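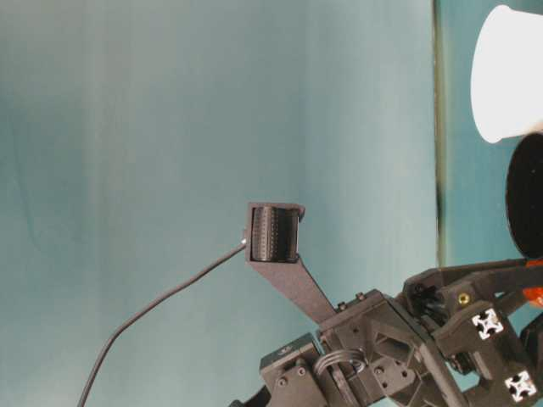
Sevim Karaca used to say that friction is the only force people complain about both when they have it and when they don't.

Chapter 4
Friction

She had a point. A door that sticks in February is friction's fault, and so is the sidewalk that fails to supply any. In the last chapter we pushed crates across floors described as "perfectly smooth," a kind of floor that exists mainly in Chapter 3. From now on the floors are real, and the crates will resent being moved.

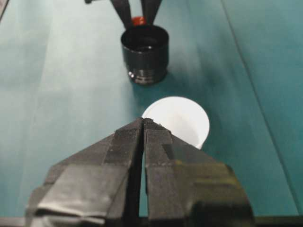
Figure 4.1 Fine textured strips near two fingertips.

Suppose a crate weighing 400 newtons sits in the loading bay at Thongsuk. You lean on it and it stays put. You lean harder and it still stays put – static friction matches your push, newton for newton, up to a limit. Past that limit the crate lurches forward, usually along with you. Kinetic friction then takes over, and for most pairs of surfaces it is the weaker of the two.

The limit depends on the surfaces and on how hard they are pressed together. It depends surprisingly little on the area of contact, a fact students tend to accept on the exam and doubt for the rest of their lives. 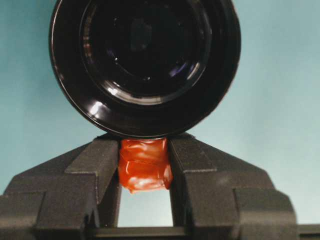 Figure 4.2 Concentric ridges inside a thick, glossy rim.

Section 4.1 deals with static friction and Section 4.2 with sliding. Section 4.3 takes up ramps, beginning with the one at Demow, which rises at 30 degrees and has a poor reputation among people with carts. Before reading on, review how to draw a free-body diagram. You will need one for every problem in this chapter, including the easy one.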